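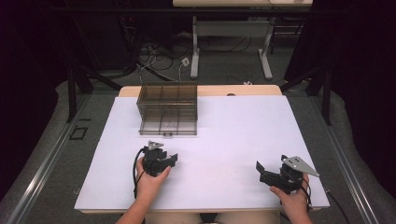

The Sirnelov Desktop Organiser in Smoke

We've been selling storage for desks, dressers and sewing tables for a good long while now, and the smoke-tinted Sirnelov is still the one we find ourselves recommending when somebody rings up and says they just want their small things in one place. It comes in clear and in rose as well, but the smoke has a softness to it that people seem to love, and it's kinder to a slightly dusty week than the clear one (we speak from experience!).

Oksana Palamarchuk drew the first version for her own jewellery bench, fed up with hunting for earring backs in a biscuit tin, and we've changed very little since then. The corners are a touch rounder and the walls a touch thicker. She still checks the samples herself and sends back anything with a scratch in it, so please don't be cross with us if your colour is out of stock for a bit.

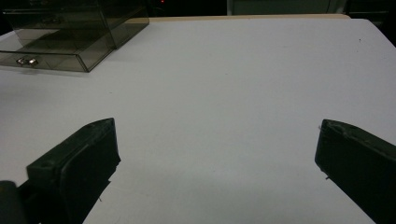
As for what to keep in it, that's really up to you. Our customers write in about thread, nail varnish, tea bags, fishing flies, watch straps and, in one lovely letter, almost 18 years' worth of foreign coins. Lipsticks and glue sticks stand up nicely in the sections. Longer things such as rulers and knitting needles will do better in the Bostimby tall pot, which we make in the same tint so that the two can sit side by side.

Looking after it

Warm water, a drop of washing-up liquid and a soft cloth will see to most marks. Keep it out of the dishwasher, and please don't use window spray or nail varnish remover, as both can leave the surface cloudy and there's no bringing it back. Crumbs and pencil shavings come out of the corners with a dry paintbrush — a cheap one from the children's paint set is perfect. If you keep it on a sunny windowsill, turn it round now and then.
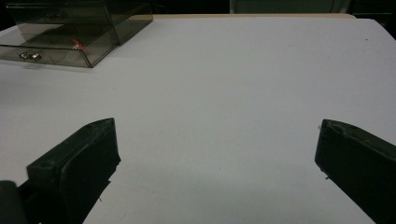
We'd also say, before you order, have a little measure of the spot you have in mind and allow a bit extra behind for dusting. If you're buying for a shared desk, the Khurana set gives you 2 organisers in one box and works out cheaper than ordering them one by one.

Delivery and returns

Orders placed before noon leave our Jundau workshop the same day, apart from Saturday orders, which wait for the Monday van. Delivery takes up to 4 working days. If it isn't right for you, pop it back in its box and send it home to us, and we'll refund you once it's been unpacked.

Customer reviews so far: 1,137
Colours: smoke, clear, rose
Next batch of rose due: October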